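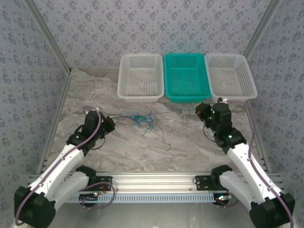 Unit 4 handout: feeder services and the main line. A rail trip is only as good as its slowest connection. For this unit we use the Benerport corridor, 167 km long, with a branch bus at each end. Sort the passengers into three groups before you calculate anything: those who start and finish on the main line, those who change once, and those who change twice. Think of three baskets in a row, one white, one teal-green and one more beside them. Each traveler goes into a single basket and stays there for the whole exercise.

The first group is easy, as you need only the timetable. For the other two, add the waiting time at each change. Carrilho station has a train every 90 minutes, so a missed connection there costs a lot.

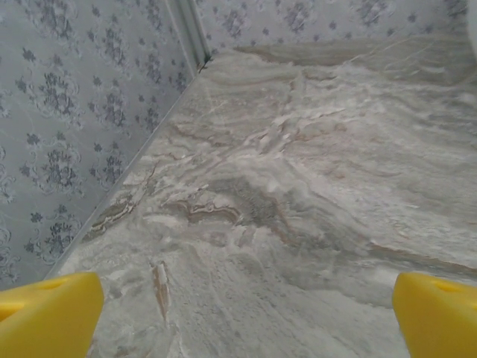

The usual fix is to hold the bus. Harish Pillai's reading for this week argues for a fixed hold of 12 minutes in August, when tourist traffic is heaviest. Agnese Jaunzems disagrees - she would retime the train and leave the bus alone. Read both before class. Note which passengers each plan makes worse off. 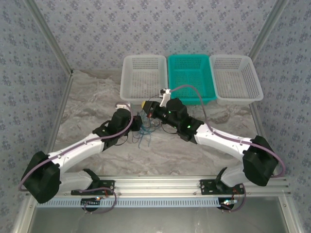 Fig. 3. Two arms reaching toward each other over the work surface.

Exercise: the Dallau branch carries 2,000 visitors in a summer week. Pick a hold time for the bus and say who gains and who loses. One page is enough. Show your working, and state any walking time you assume between platform and bus stop.

Next unit: through tickets and the Gekuven fare zones.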